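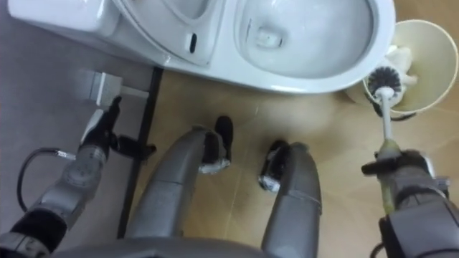
Search this site Go

The council in Zavora has shut its last public toilet, and the town is being asked to think of this as modernisation. I have been trying. The building on Firden Street had 2 cubicles and a tap that ran in one direction only, sideways, and it was still the most useful thing the council owned.

We are told that shoppers can go in the cafes. So they can, at the price of a coffee, which puts them back where they started within the hour. My neighbour A-yeong Ban drives a delivery van and plans her round by which garages will hand over the key. She knows them all, and she knows which ones want you to buy a pasty first.
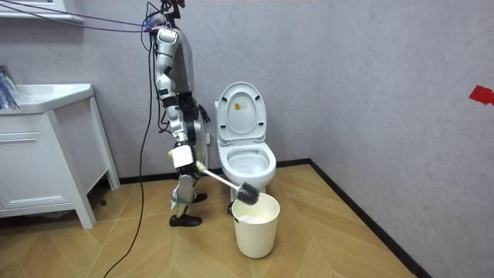 A small bathroom with a white toilet.

Last updated: Dec 19, 2021

The saving, when it was announced in September, came to 1,100 a year. I don't say that is nothing. It is less than was spent on the new benches, where people may now sit with their legs crossed.

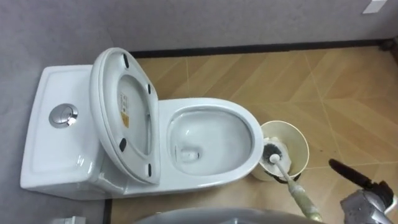
3 min read

Councillor Dong-geon Yang wrote back to me, at length, to say that "footfall patterns have changed". Perhaps they have. Bladders, as far as I can tell, are much as they were. Old people still need to go, and so do small children, usually just after they have sworn they don't. My father has simply stopped coming into town - he says he doesn't miss it, in the voice he uses for things he misses.

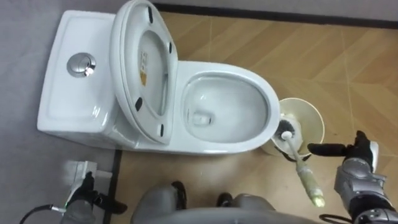

He would have come in for the market and bought cheese and a paper, and grumbled about the price of both. Multiply him by every other father in Zavora and you have a fair-sized hole in the takings, though I doubt anyone will put it in a report. Meanwhile the building is to be let, and the notice on the door says it would suit a cafe. I assume they will have to put a toilet in.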